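Shipping and Returns: Common Questions

How soon does an order leave Cestholm?
Orders placed before noon are packed the same day. Anything later goes out the next working day. Large orders — more than 16 jars or tubs — can take an extra day.

Do you ship to PO boxes?
Yes, for small parcels. Refill packs over 6 pounds need a street address.

Can I change my order after I pay?
Write to Daiane Andrade at the order desk and put the order number in the subject line. Once the parcel has a tracking number we can't change it, but you can still return it.

My tracking hasn't moved. What now?
Give it 3 working days. Tracking often stalls when a parcel passes from one carrier to another. After that, let us know and we will open a search.

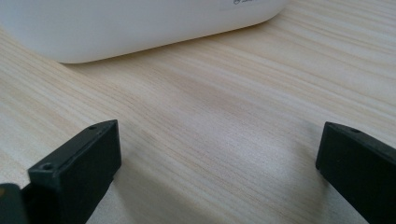
If the search finds nothing, we send a replacement or refund the full amount, shipping included. You choose which.

What can I return?
Unopened items, within 19 days of delivery. We can't take back opened food containers, even if they were only rinsed. Lids and spare seals can be exchanged for another size.

Who pays for return shipping?
You do, unless we sent the wrong item or it arrived cracked. In those cases Josué Sales will email you a prepaid label.

When will I get my refund?
We issue it the day the return is checked in. Your bank may need about a week to show it. Store credit shows up right away.

Can I pick up my order in person?
Yes, at the Meten counter. Bring the confirmation email, printed or on your phone. Someone else can collect it for you if they have the order number.

Last updated 2025-12-26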